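Mayrhofer Kilska two-arm kit, reviewed after one semester

Our robotics club has had the Kilska since the fall, and I've been putting off writing this until the students had really beaten on it. They have! It's got 606 hours on the counter now and I still look forward to Tuesdays.

Setup took us two meetings. The printed guide skips the part where you home both arms before you plug in the grippers, so do that first or you'll be starting over. After that it was smooth. The teaching mode is the best thing in the box — you move the arms through a task, save it, and play it back, and my ninth graders had the hang of it by the end of one afternoon.

The club's big project is a tidy-up challenge for the Odedance meet in April: books on a shelf, dishes in a tray, 17 minutes on the clock. Dulce Gallegos took on the books, and I think she got the hardest job.
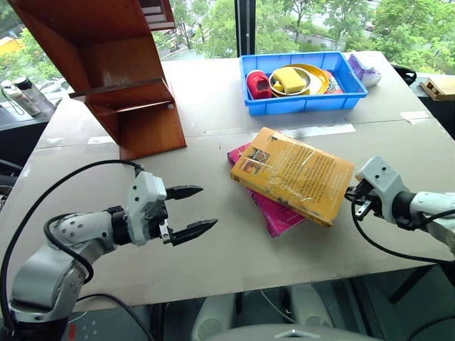 Thin, slick covers are tough for pointed fingers. Dulce's plan is to use one arm to nudge a corner and the other to grab, and she has rewritten that routine six times (she keeps every version, bless her). Liya Gashaw is doing the dishes and wants softer fingertips, so we've ordered a set from Senditz.

Gripes? The cables want to snag if you rush a move, and the software logs you out at the worst moments. Replacement fingers cost more than I'd like, too. At roughly $800 for the school bundle I'd still buy it again, and I'm already bugging our principal for a second one.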